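Speaker notes: Furnishing Shared Study Rooms
Presenter: Wekesa Mollel, Makokha Library Services

Slide 1. Welcome the audience and thank Tatu Were for the introduction. State that the talk covers the 23 study rooms refitted at the Zerotbridge branch, and that questions will be taken at the end.

Slide 2. Before the refit, patrons reported two concerns above all others: noise from the corridor and glare on work surfaces. Staff received 38 written comments in December. Read the first comment aloud, then pause.

Slide 3. Explain that surface finish was reviewed together with lighting. A glossy top is easy to wipe down but returns light to the reader. Matte finishes were preferred for rooms with overhead fixtures. 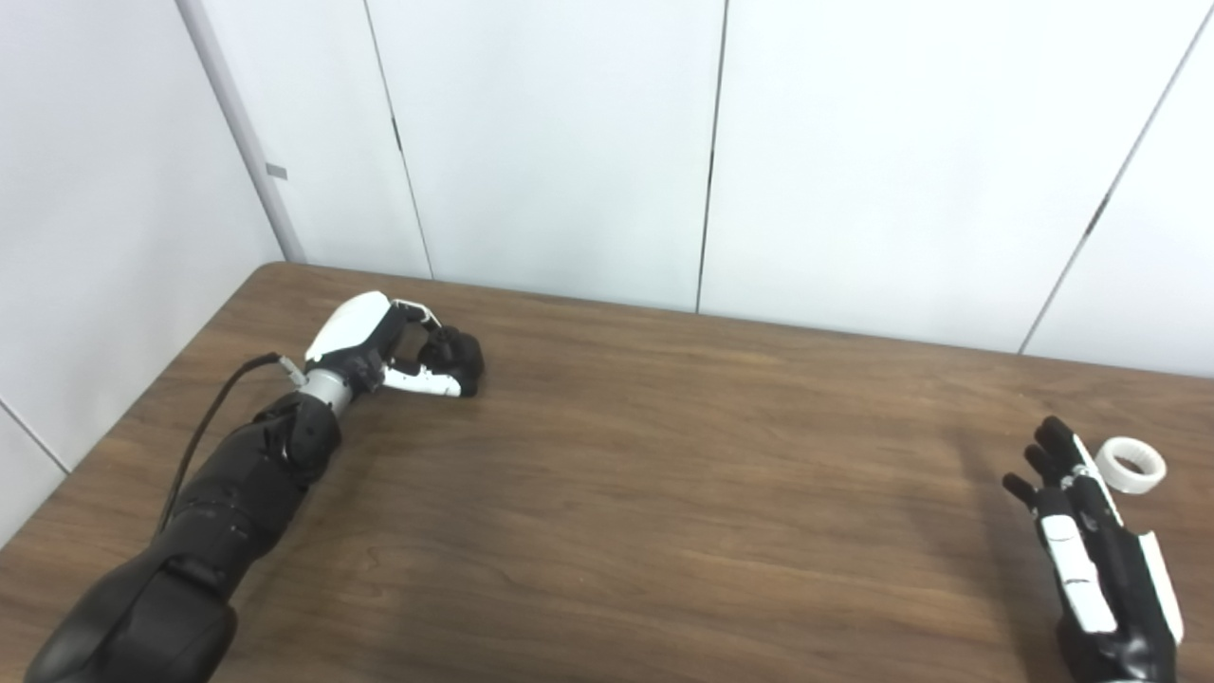

Slide 4. Brown wood-grain tabletop with a soft reflection across the middle.

Slide 5. Present the booking policy. Each reservation is limited to 4 hours, and a room is released if the party has not arrived within 33 minutes. Branch managers may extend a booking when no other request is pending.

Slide 6. Invite questions. Refer requests for cost data to the Makokha facilities office.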